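Home | Diary | Projects | Archive | Contact

Bench diary: the Kilten arm
5 July 2023
Posted by the Preststead workshop

Got in early to finish the setup on the Kilten arm before the room warmed up. The Laker controller took two tries to boot, same as most of June. I have stopped worrying about it. The second try always goes through, and the log shows nothing but a slow network card.

Main job today was the work surface. The arm had been missing on the right side for more than a week, always by the same small amount, and I had been blaming the wrist. I took the wrist cover off last night and found nothing loose. So this morning I went over the table with the long level. The table is fine. The board on top of it was the problem. It had crept a little toward the back, and every taught point was off by that much.

Took the board off, wiped the blue table down, picked the grit out of the holes with a bamboo skewer and put the board back square to the rows of holes. Tightened the front fasteners by hand first, then a bit at a time, going back and forth. If I do one side all the way it walks. I marked the position on the table with a paint pen in case it happens again.

Then the base bolts. All tight except one at the rear, which took maybe an eighth of a turn. Cleaned the mating face, put on fresh thread locker and left it alone while I had coffee.

After that I ran the joints one at a time at low speed. Joint 2 still has a faint tick near the top of its travel. It has had it since we bought the arm from Karakaya and it has never gotten worse. Joint 5 was dry. I greased it, ran it back and forth for 11 minutes and wiped off what came out. The cable loop behind the elbow was rubbing again, so I moved the clamp up one notch and wrapped the spot with cloth tape. The tape is a poor fix. There is a proper sleeve on order from Karakaya, but they say it could be up to 7 weeks.

The cycle counter stood at 2,229 when I shut down for the bolts. I wrote it on the card inside the controller door. The manual wants grease every 800 cycles, and going by the card we skipped one. I have put the next two due numbers on the same card in red so I can't miss them.

Reteaching took most of the afternoon. I did the home position first, then the corners of the board, then the middle. The corner at the far right is the awkward one, with the elbow nearly straight, and I had to come at it from a different side to keep the arm from slowing down on the last bit. Saved the points under a new name and kept the old set – last time I wrote over them and regretted it.

For a check I put the shape blocks out, mostly near the edges of the board, with the middle left open. They are light enough that a bad approach just knocks them over and does no harm. The stars are the hard ones to line up on, with all those points. I like having a red one at the far edge and a green one down at the near left, which makes me look at both ends of the reach. The two cylinders are easy. The curved yellow piece goes on its side, and I set the approach height for it separately.

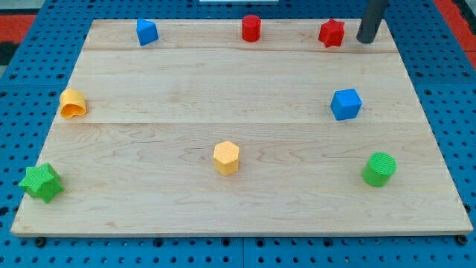 Left for tomorrow

Run the full check with the blocks at normal speed, and again after lunch when the room is warm.

Look at the network card in the Laker box. There should be a spare in the gray cabinet.

Call Karakaya about the sleeve, and ask if they still stock the old style clamp.

Copy the new points to the backup stick and put the stick back in the drawer.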